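집에서 로봇 학습용 시연을 모을 때 알아두면 좋은 것들

살림 요령 게시판에 이런 글을 올려도 되나 싶지만, 요즘 집에서 이불 개기나 수건 접기 시연을 모아 보내는 부업을 묻는 분이 많아서 적어 둡니다. 저는 Wasevau 쪽 작업을 두 달 했고 이불과 담요만 맡았습니다. 미리 말씀드리면 저는 이 일에 큰 기대가 없는 편입니다. 시연만 많이 쌓으면 로봇이 알아서 이불을 갠다는 말을 아직 믿지 않습니다. 그래도 할 거면 버리는 것 없이 하는 게 낫지요.

시작하기 전에
침구는 한 번 털고 시작하세요. 먼지와 보풀은 손가락 끝에 잘 붙습니다. 섬유유연제는 그 주만이라도 빼고 빨아 보세요. 제 경우엔 담요가 덜 미끄러졌는데, 다른 집에서도 그럴지는 모르겠습니다.
깔개와 담요는 색이 확실히 다른 걸로 고르세요. 흰 패드 위에 흰 홑이불을 올리면 나중에 돌려볼 때 사람 눈으로도 모서리를 못 찾습니다. 무늬가 큰 담요는 뒤집혔는지 바로 알 수 있어서 편합니다.
창가 자리는 오전에 피하세요. 저는 오후 3시 넘어서 커튼을 치고 합니다.

손가락 커버
안내문에는 커버가 시연 1000개까지 버틴다고 되어 있었습니다. 저는 이 숫자를 안 믿습니다. 두꺼운 천을 집으면 가장자리부터 일어나고, 한번 일어난 자리는 실이 걸립니다. 시작 전에 양쪽을 손끝으로 쓸어 보고 걸리는 데가 있으면 그날 교체하세요. 순간접착제로 붙이는 분도 있던데 굳은 자리가 딱딱해져서 얇은 천이 긁힙니다. 가위로 너덜한 부분만 잘라내는 것도 임시방편입니다.

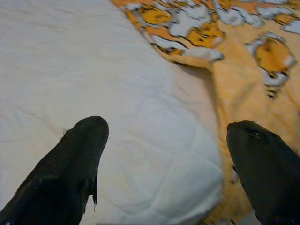
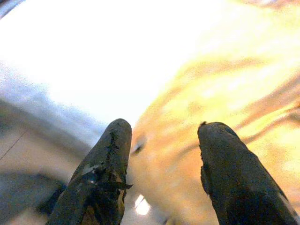 두 장 모두 손목 카메라 화면, 검은 손가락 한 쌍

손목 카메라 영상은 올리기 전에 꼭 직접 돌려 보세요. Netitach 앱의 자동 검사는 통과 표시가 너무 후합니다. 초점이 다 날아간 구간도 초록불이 뜨길래 그 뒤로는 참고만 합니다. 저는 시연 열 개마다 하나씩 골라 처음부터 끝까지 봅니다. 귀찮지만 렌즈에 지문 묻은 걸 모르고 저녁 내내 작업한 것보다는 낫습니다. 렌즈는 안경 닦는 천이면 충분하고 물티슈는 얼룩이 남습니다.

몇 개나 해야 하나
제가 보낸 게 모두 2953개입니다. 이 중 거의 전부가 담요 한쪽 귀퉁이를 잡아 반으로 넘기는 동작이었습니다. 그런데 돌이켜 보면 비슷비슷한 게 너무 많았어요. 같은 담요를 같은 자리에 같은 모양으로 펴 놓고 반복했으니까요. 개수로 정산하니 다들 그렇게 하게 됩니다. 이걸로 뭘 배운다는 건지 담당자에게 물었더니 "다양성은 다른 가정에서 채워집니다"라는 답이 왔습니다. 다른 가정도 저처럼 하고 있을 것 같은데 말이죠.
그래서 나중에는 이렇게 바꿨습니다.
- 담요를 던져 놓고 생긴 모양 그대로 시작하기
- 2번 연속 같은 귀퉁이부터 잡지 않기
- 놓친 시연은 지우지 말고 '실패' 표시를 달아 따로 보관하기
- 담요를 중간에 맨손으로 펴 줬으면 그 시연은 빼기
마지막 것은 꼭 지키세요. 손으로 살짝 도와준 걸 성공으로 올리면 기계가 뭘 보고 배우겠습니까.

담요 관리
시연에 쓰는 담요는 덮는 담요와 따로 두세요. 같은 자리를 계속 집으면 보풀이 일고 솔기가 늘어납니다. Pyo 보풀제거기를 써 봤는데 기모 담요에는 너무 세서 제일 약한 단으로만 돌렸습니다. 누빔 패드는 박음질 선에 걸릴 수 있으니 기계 대신 테이프 롤러로 하세요. 솔기가 벌어지면 작업을 멈추고 바로 꿰매야 합니다. 벌어진 채로 며칠 두면 솜이 나옵니다.

댓글로 받은 요령
Ye-rin Jang 님은 담요를 쓰는 날마다 방향을 돌려서 네 귀퉁이가 고르게 닳게 한다고 하셨습니다. 따라 해 보니 괜찮습니다. Sukell 미끄럼 방지 매트를 패드 밑에 까는 방법도 알려 주셨는데, 밀리는 건 줄었지만 값이 좀 나갑니다. 저는 다이소식 고무망으로 바꿨고 차이를 못 느꼈습니다.

정산은 다음 달에 들어온다고 합니다. 커버값과 세탁비를 빼면 얼마가 남는지는 그때 계산해서 덧붙이겠습니다.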